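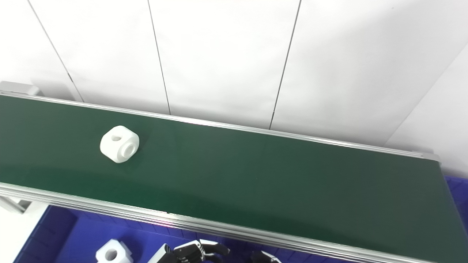 Last updated: December

So we finally went to the Pritdale open day! My husband has wanted a pool since we moved in, I've wanted a garden that doesn't turn into a building site, and our neighbour Kimie Sasaki (hers went in two summers ago) kept telling us to go and talk to the people who'd be digging the hole before we signed anything.

We got there at 10 in the morning and the car park was already a squeeze. Lionel Lemaire met us at the door, gave us a coffee and took us straight out to the display pools round the back. There are three shapes, all filled, and you're allowed to take your shoes off and dangle your feet in, which I did, in December, like a fool. The heated one was lovely. The other one I tried was not.

Lionel was very patient with my list. How long does the digging take? Where does all the soil go? (Mostly away in lorries, and you pay for it, so ask for that on the quote.) Can they get a digger down a side passage like ours? He made me draw it on the back of a leaflet and said a small one would manage if we took the gate off.

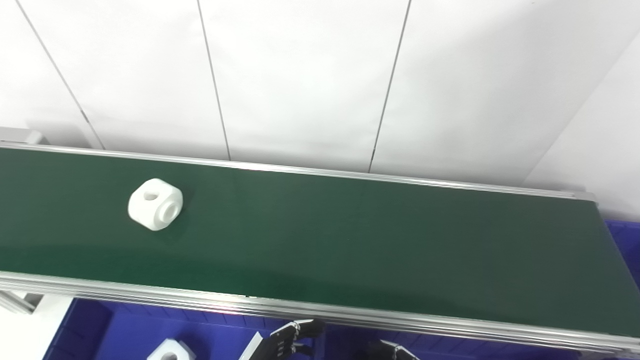
After that we had a talk from Sólveig Hafstein on looking after the water, and I'd have gone for that alone. She brought jars of pool water in various states of green and passed them along the rows. I'd assumed you just chucked tablets in and hoped! She likes people to test little and often and write it in a notebook, and she's firmly against buying a winter cover that doesn't fit properly. We came home with 14 pages of handouts.

Lunch was a bacon roll from the van, nothing special, long queue.

In the afternoon we sat down with Murray Lavoie to talk money. No pushing at all, I was braced for it and it never came. The servicing plan he priced for us, with the opening and closing visits included, came to £3,203 over the term, and he said to take it home and think. My husband wanted to sign there and then, so I steered him towards the tile samples.

We're having them round to measure up in the new year. I still want to see the Geerts showroom first, mostly for the steps.

Recent posts
Kimie's pool, two summers on
Choosing a cover: Cernance or Clarkel?
Moving the shed (again)
What the hedge man quoted us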